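About us

Print | E-mail

Stuvilby Tableware is a small firm that designs and sells bowls, plates and serving dishes for cafés, school kitchens and care homes. We started in a rented unit behind a tyre depot and moved to our present building when the lease ran out. The showroom is at the front, the store is behind it and the office is upstairs.

The firm was set up by Natnael Gebremichael and Amanuel Gashaw, who had both worked in catering supply. Natnael had spent years taking orders for other people's crockery and had a long list of complaints from kitchens: plates that would not stack, bowls that slid about on trays, colours that were dropped from the catalogue a year after a customer had bought them. Amanuel had run a school kitchen and had made a fair number of those complaints himself.

Our first range was Sumach, a set of plain dinner and side plates. It is still the one we sell most of. Tefera came next and is made for care homes, with a higher side to push food against. Ulorano is the newest range and covers bowls only. We now supply over 1,700 kitchens, most of them on a repeat order.

There are 9 of us on the staff. Natnael looks after design and the makers. Amanuel deals with customers and is usually the person who answers the telephone before ten in the morning. Orders are packed in our own store, and breakages in transit should be reported to the store desk within two days so that we can send replacements on the next van.

We do not make the pieces ourselves. The work is done by outside makers, and a range is only moved to a new maker after a full set of samples has been through a working kitchen for a term. This is slow, and we have lost orders over it. 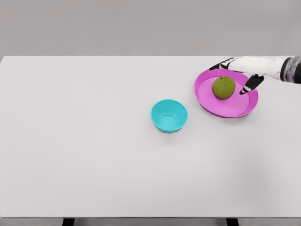

New shapes begin with a conversation about where they will be used and how they will be stored. Most of our customers are short of shelf space, and a bowl that nests badly is no good to them however well it pours. We look at a shape on its own, away from other tableware, before we talk about sizes. A small cyan bowl with a thick rolled rim and sides that taper to a narrower flat base is the sort of thing we mean: there is plenty to get hold of at the top, and the foot takes up little room on a tray. Colour is settled last, and once a colour is in the catalogue we keep it there for as long as the range is sold.

The showroom is open in the mornings and by arrangement in the afternoon. We close for stocktaking for part of July – orders placed then are sent out when we reopen. Schools ordering for the autumn should get in touch before the end of the summer term.

There is parking at the side of the building, with the entrance through the green gate.

Print | E-mail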